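Workshop Tips: Comparing Hand-Held Grippers on Small, Annoying Items

By Benvinda Peixoto

These notes come from a stretch of bench work in August, when we had two sets of hand-held grippers to compare and a drawer full of coffee supplies to compare them on. One set came from Waluno, the other from Hevunness. Most of the tips apply to any two-finger gripper you hold and work by hand, and a few will help with an arm-mounted one too.

Start with the table

Pick a table you can reach across without leaning. If you have to bend at the waist to reach the far side of a tray, your wrists will tilt and every pick from the back row will look worse than it should. I am 164 centimeters tall and I had to move a whole step closer than Ayman Soliman did before my numbers for the far row came into line with his.

Mark where the tray goes. A strip of tape along one edge is enough. Paper tape leaves less residue than the shiny kind. If you swap trays between runs, mark two edges.

Avoid a glossy top. Small shiny packets on a shiny surface are hard to pick out on video, and you will waste an evening going back over clips.

Choosing what to pick

Blocks and balls tell you very little. Every gripper we have tried can lift a foam block. Use things that slide, bend or lie flat. Coffee supplies are cheap, they come in bulk, and they can be used afterward if you keep them clean.

Thin sachets are the hardest. The contents shift when you pinch one end, and the other end droops. Pinch near the middle and across the short side. With the Hevunness fingers you can also press one tip down on the edge of a sachet and let the far end rise. The Waluno tips are a little too thick for that.

Buy more than you need. We started with 2,000 sachets in mixed boxes, and the torn ones go out of the pile at once. A sachet with a leak leaves sugar on the pads, and sugar on the pads changes the grip for everything that comes after.

Setting up the tray

A divided tray gives you several tests in one place, and you don't have to reset the table between them. Walls that stand up on all sides are useful because they make you come in from the top, the way you would have to in a real drawer.

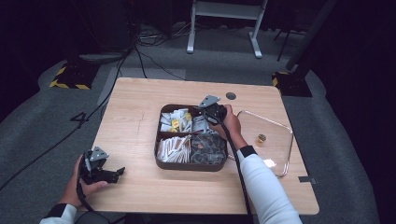 Gripper position over a compartment matters more than grip strength. Come in with the jaws pointing down and the body of the gripper clear of the divider, then close slowly. The trouble is that the mounting plate and your own hand sit right over the thing you are trying to pick. With the right gripper over the upper-right section, the red-labeled packets are partly hidden behind it, while the wrapped sticks in the lower left stay in plain view. Naima Alaoui's fix is to look first, settle on one packet, and only then move in. If you choose while the gripper is already over the pile, you end up stirring.

Keep one kind of item to a compartment where you can. Mixed sizes are fine for a final test, but they make it hard to say which gripper did better and at what.

Long wrapped sticks

Lay them at a slant. When they run straight along the wall, the outside stick is pinned and neither set of fingers can get behind it. At a slant there is always an end with some space around it.

Grip a stick at the center if you are going to set it down, and nearer one end if it has to go upright into a cup. The Waluno fingers hold a stick level very well. The Hevunness fingers let it swing, and you need to wait a second for it to settle.

If two come up together, put both back. Do not shake one loose over the tray. It counts as a miss on our sheet.

Lids

Take the lid off before you start timing, and put it to one side where your cable won't catch it. Lifting a clear lid is a good test by itself, but do it separately. The rim is slippery and the clear plastic is hard to judge for distance. Use both grippers, one on each side, and lift straight up. Doaa Slaoui found that a thin rubber sleeve on one finger of each gripper was enough to stop the lid from sliding. Sleeves on all four fingers made it stick on release.

Cables

Run the cable back along the forearm and leave slack at the wrist. Too little slack and it pulls the gripper around when you turn your hand. Too much and it drags through the tray.

Snug cuffs help. A loose sleeve will catch on the back of the gripper at some point.

Check the plug end before each block of runs. Two of our worst afternoons came from a connector that was halfway out. The controller we use, a Kettani unit, keeps logging when the signal drops and fills in the last good value, so the file looks normal until you plot it.

Keeping score

Write down every attempt, including the silly ones. Our sheet has columns for item, gripper, hand, result and a short remark. We logged 2,172 attempts over the month, and 1,792 of them were clean picks on the first try. The rest were doubles, drops and packets that never left the tray.

Switch hands halfway through. My left hand was slower by a good margin for the first few days, and if I had kept the Waluno on the left the whole time it would have looked like the worse tool.

Have one person reset the tray and a different person do the picking. Latifa Metwally did most of our resets and she tips each compartment out and drops the items back in from a fixed height. When I reset my own tray I was laying things out neatly without meaning to.

Cleaning and storage

Wipe the pads with a barely damp cloth every time you change items. Let them air dry. Alcohol wipes are quick, but they turned one pair of soft pads chalky within two weeks.

Store grippers with the jaws slightly open. Closed jaws leave a dent in soft pads, and it shows up later as a packet that slips on one side.

Which one we kept

For sachets and other flat things, Hevunness. For sticks, lids and anything with some length to it, Waluno. We have a Uma set on order with swappable tips, and the same trays will be used for that one. If you only have money for one pair and your work is mostly kitchen items, get the thinner fingers and buy spare pads at the same time.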